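In praise of the kitchen table

I have eaten, worked, argued and glued things together at the same table for most of my adult life, and I'd like to make the case for it before everyone swaps theirs for a breakfast bar.

My friend Euan Swanson is having his flat in Buthelezi Road done up, and the plans came through on a Friday. There was a wine fridge! There was a boiling-water tap! There was a long island with four stools tucked under it, all facing the hob, as if the hob were about to put on a show. What I couldn't find was a table. The island alone was priced at 3093 pounds, and I know you can have a very good old table, with chairs, for a fraction of that.

I'm not against islands for chopping onions. But try playing cards along one. Try talking to the person at the far end on a stool - you both lean back, then the two in the middle lean forward, and by pudding everyone has a sore neck. A table lets people look at each other, and it lets them stay. We once had eleven round ours in December, elbows in, with the smallest cousins on the piano bench, and the last of them went home well after midnight.

And then there's the surface. I love wood for this more than I can sensibly explain (my sister has glass, and I have never once relaxed at it).

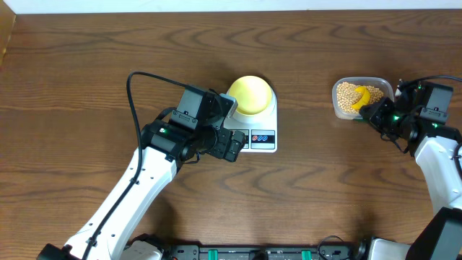 Wood gives your eyes somewhere to go. When the talk slows down, or you're stuck on a crossword, you find yourself following the lines, and there is always something new in them. A brown top with the grain running mostly lengthways, then breaking into dark waves and points in the middle, is as good as a map to a bored child. I had names for all the bits of ours. One was a heron, and I still put my mug on it.

So keep the table, or get one. Let it be too big for the room. Let the homework and the post pile up at one end while you eat at the other. Euan has asked for the plans to be redrawn, and I've already offered to help him carry it up the stairs.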